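Blog > House stuff > Cleaning

The shower door, finally

2020-04-29

Quick one tonight, I have maybe half an hour before the bread comes out. A few of you asked what I ended up doing about the shower door and I keep saying I'll write it up and then not writing it up. So. Writing it up.

Background for anyone new. We moved into the Urmont house with a glass shower door that I assumed was frosted. It was not frosted. It was a clear door with years of hard water on it. I found out because I scraped at a corner with my thumbnail while waiting for the water to warm up and there was regular see-through glass under there. Then I couldn't stop looking at the corner.

We have terrible water. Torby, where I grew up, has soft water and my mother never once descaled a kettle, so I came to this with no training at all. Out here the kettle goes crunchy in a couple weeks. The faucets get a white crust around the base. Glasses come out of the dishwasher looking like they've been breathed on. And the shower door gets all of that plus soap plus whatever is in conditioner.

What I tried first (didn't work)

Dish soap and a sponge. Nothing. I mean it took off the top film, the slippery layer, and under that was the white stuff exactly as before.

Glass cleaner, the blue kind. Looked great wet. Dried, same door.

Baking soda paste. Everybody on every forum says baking soda paste. I rubbed that door till my shoulder hurt, and then spent longer rinsing off baking soda than I'd spent putting it on. It got in the track at the bottom and stayed there, little white drifts of it, for days. It did do a nice job on the grout by the drain so I'm not totally mad at it.

Magic sponge type thing. Ok on the metal. On the glass it just fell apart.

One of those scary sprays from under the hardware store counter, which made me cough so badly I went and stood in the yard. Did take some off. I'm not doing it again and I wouldn't in a bathroom with no window, which ours is.

What worked

Vinegar, warm, and time. I know. You've read that before, so had I, and I'd tried it before too. But I was spraying it on and wiping it off after a minute like it was glass cleaner. Vinegar needs to SIT on the stuff. And it can't sit on a vertical door because it runs straight down and into the drain.

Negin Mahmoudi fixed that part for me. She lives two doors up, same water, and her shower looks like a hotel. She said paper towels. Soak the paper towels in vinegar, stick them on the glass like wallpaper, walk away. They stay up by themselves as long as they're properly wet. I felt pretty dumb.

So here is the whole thing, start to end.

Heat up white vinegar, plain cheap stuff, until it's warm to touch. Not boiling, the smell will make your eyes run. I did 2 cups at a time in a jug in the microwave. Door open, fan on.

Wash the door first with dish soap and rinse. The vinegar can't get at the minerals through the soap film. I skipped this on the first panel and had to go back and redo it, so don't skip it.

Lay the paper towels flat on the dry glass and pour or spray the vinegar on, or dip them and slap them up, either way. Dipping is faster and messier. Overlap the edges a bit or you get stripes. I got stripes.

Leave for an hour. If they start drying at the top, spray again. Mine always dried at the top.

Peel them off and scrub right away with a wet non-scratch pad, small circles, hardly any pressure. You can feel it change under your hand, gritty and then not gritty. Where it's still gritty put a fresh towel back up and give it another go.

Rinse really well. Then dry the whole thing, and I mean dry, top to bottom, with a cloth. If you let the rinse water dry on there by itself you're just putting a new layer of hard water on your clean door.

That's it. Two rounds for most of the door, and over 2 for the bottom third, where the spray hits. Down there I lost track. It was dark out when I finished.

Do NOT put vinegar on marble or any natural stone. Ours is regular ceramic tile so I didn't have to think about it, but if you've got a stone sill or a stone bench, cover it or use something else. It'll etch. Same goes for some fancy faucet finishes, check first. And never ever mix it with bleach or use it right after a bleach cleaner, rinse everything down and wait for another day.

About cloths

Got a bit obsessive here. For drying, a flat weave cloth beats a fluffy one. Fluffy ones leave lint and on clean glass you see every bit of it. An old pillowcase cut up is really good. Old t-shirts are ok, the thin worn ones better than the thick ones. I've got a drawer of cut up stuff now and everyone in the house knows not to take from it for the bike.

No fabric softener on any of them!! It leaves a waxy coating and they just push water around after that. I'd been washing mine in with the towels, softener and all, and wondering why they smeared. Wash them hot by themselves and hang them up. 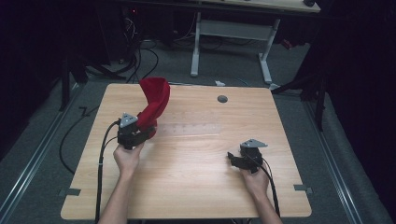
The track at the bottom

Separate misery. The metal track the door slides in had a kind of pink and gray sludge in the corners. I don't want to talk about it a lot. Plug the little drain holes with a twist of paper towel, fill the track with warm vinegar, leave it while you do the glass, then go along it with an old toothbrush and a wooden skewer for the corners. Pull the plugs and flush with hot water. Check the holes are really open after. Mine were blocked solid, which is why water was sitting in there in the first place, so the sludge had a nice pond to live in. Now it drains.

The rubber strip along the bottom of the door I just replaced. I did try cleaning it. It had gone yellow and stiff, and no amount of anything was bringing it back. They're cheap and you cut them to length with scissors. Measure the glass thickness before you order, I ordered the wrong one, then ordered the right one.

The shower head

While you've got the vinegar out. Sandwich bag, vinegar in the bag, rubber band around the neck of the shower head so the face is under, leave overnight. In the morning run it hot for a minute and poke any blocked holes with a pin. Ours had been spraying one jet sideways at the wall since we moved in and I thought it was designed that way.

Keeping it like that

Ok this is where I've failed before with every single thing I've ever cleaned. But it's been since March and the door is still clear, so I'm going to say it's holding.

Squeegee after every shower. There's one hanging on a hook inside at eye level. It used to live on the floor behind the shampoo and got used never. Hook made all the diffrence. Top to bottom, then a quick wipe along the bottom edge with a cloth if I'm feeling saintly.

Once a week a spray of half vinegar half water, leave ten minutes, rinse, squeegee. I do it right before I get in so I don't have to do it as a seperate job.

Liquid soap instead of bar soap has helped too, I think. Bar soap makes more scum with hard water. My husband is a bar soap man and there have been discussions.

I looked at the water repellent coatings, the wipe-on ones for glass. Haven't bought one. Negin used one and says it was fine for a few months and then went patchy. If anyone's found one that lasts please tell me.

And yes, a water softener would fix the whole thing at the source. We got a quote. We are not getting a water softener this year.

Next up is the range hood filter, which I took down to look at and put straight back up again. Also still owe you the curtain post, I haven't forgotten, Studen.

Bread's beeping. Bye

Share this post: 61 shares
2 comments

ansari says: The paper towel thing!! I've been holding a spray bottle at my door like an idiot for years. Does it have to be white vinegar or is cider ok, I have a giant jug of cider vinegar

Reply from author: I'd stick with white, cider is brown and smells like salad. Should work on the scale the same way though if that's what you've got. Rinse twice

Filed under House stuff, Cleaning | 3,567 views

Contact | Copyright, all posts and mistakes mine | Back to top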